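Friday 22nd July

Gears again! I said on Monday I'd be sick of them by the end of the week and I am, a bit, but today went well so I'm forgiving them. Hanyu Cai and I split the session down the middle, me on the arms until lunch and Hanyu after, and we got 60 good runs saved (plus 13 that went in the bin, mostly mine, mostly me rushing the last gear).

Prinard want variety this time. So we keep shifting the ring about on the cloth and changing where the gears begin, otherwise the model just learns one spot on the table and sulks when anything moves. I quite like that part, it's like laying the table for a very fussy guest. What I don't like is keeping my hands slow and even on the controls, as every little wobble goes into the recording and the model will copy it faithfully, bless it.

Wrist camera views, the little shiny gear by the ring in the first and a gear held in the other arm's fingers in the second:
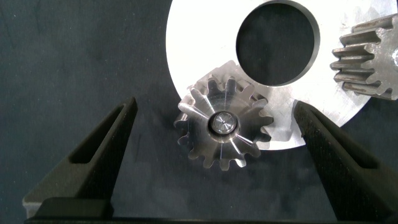
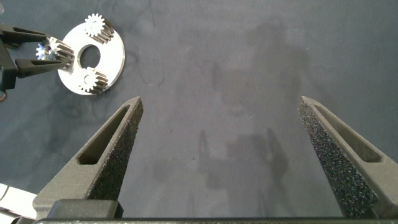
To do next week

Label the runs before I forget which ones had the slow start. Ask Drirent about the spare finger pads. Try 3 different cloths, if I can find 3 that don't ruck up every time a finger brushes them. Hanyu thinks we should keep some of the fumbles too, the ones where the gear gets picked up again and put right, and I've come round to that. Then home on time for once, I'm making soup.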